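Paterau Nesting Bowls, White, Set of Two

Product code 589
In stock at our Rillimville shop and online

We've had these bowls on the shelf for a while now and I still get excited when a new box of them comes in! They're plain white, they stack, and they go with whatever you already own. I use mine for breakfast, for baking, for olives, for the keys when I can't find the key dish, and they come up looking good every time.

The two sizes sit inside one another, so a pair takes up no more cupboard space than one bowl. The sides are steep enough that you can stir something crumbly without sending half of it across the counter, and the rim is smooth and slightly rounded, so a spoon rests against it nicely – a small thing, but I notice it every morning.

What people use them for

Crumble topping and streusel are the big ones. Rub your butter and flour together in the larger bowl and keep the fruit or chopped nuts in the other. They're good for setting out dry bits before you cook as well, and dark ingredients like cocoa, brown sugar or ground coffee show up so well against the white that you can see straight away if there's a lump to break up.

They also look lovely on the table. We put them out at our July tasting evening, filled with chunks of Andrade fudge, and I spent most of the night telling people where to find the bowls and hardly any of it talking about the fudge.

Details

Material: glazed stoneware
Colour: white inside and out
Small bowl: 92 mm deep
Large bowl: 215 mm across the rim
Dishwasher safe: yes
Microwave safe: yes
Oven safe: no, please use the Paterau baking dishes for that
Price: $40 for the pair

Looking after them

Warm soapy water is plenty. If you get grey marks from metal spoons or whisks (you will eventually, everyone does), a bit of baking soda on a damp cloth takes them off. Don't go from the freezer straight into hot water. If you stack them wet they can stick together, so give them a quick wipe first, and if they do get stuck a few minutes in lukewarm water will loosen them.

Delivery and pick-up

Orders go out with Fotport, packed in shredded paper and a double-walled box. Pick-up from the Rillimville shop is free, just bring your order number. If a bowl arrives chipped, send us a photo and we'll post a new one. You don't need to return the broken one.

Goes well with

Paterau long-handled spoon
Paterau tea towels, pack of three
Andrade baking cocoa

Page written by Rosimeire Furtado, kitchenware. Updated July 24, 2021.

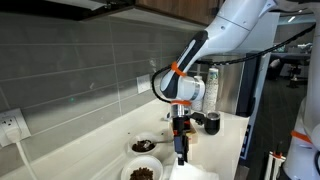
Two white bowls on a cream countertop, the farther one with a metal utensil resting in it.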